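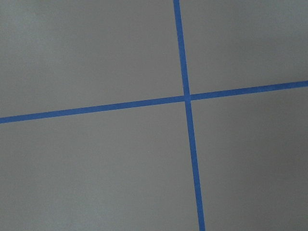
Which items must be closed before a purchase request for a robot cell can be submitted?
Items 1 through 6 must be marked Met. Items 7 and 8 may remain open if a comment and a responsible department are entered.

Avance Site
Pre-Purchase Safety Checklist, Robot Work Cell
Revision 4, June 1, 2021

1. Floor area reserved and shown on the current site plan.
Met. The plan issued in April applies.

2. Work surface reference lines laid out in tape.
Met. Blue tape on gray surface, two lines crossing. Permanent marking is to be quoted separately.

3. Clear walkway of 900 mm kept outside the proposed guard line.
Met. Measured at the narrowest point with the supply cabinet doors open.

4. Emergency stop locations agreed with the Safety Office.
Met. A second stop was requested on the loading side. The Nitis quotation includes it; the Kina quotation lists it as an option at $597.

5. Electrical supply confirmed by Facilities.
Met. A dedicated circuit is required. Cost is charged to the building budget and shall not appear on the equipment request.

6. Risk assessment completed for the intended task.
Met, with comment. The assessment covers the present part only. Any change of part or tool requires a new assessment before funds are released.

7. Guarding included in the quoted price.
Open. Escobedo has quoted panels without the interlocked gate. A revised figure has been requested. Responsible: Purchasing.

8. Training and yearly inspection included in the operating budget.
Open. Allow around $300 per operator for initial training. The inspection fee has not been received from either supplier. Responsible: Operations.

Result: Approved for submission with two open items. The completed checklist shall be attached to the purchase request, and a copy shall be kept by the Safety Office.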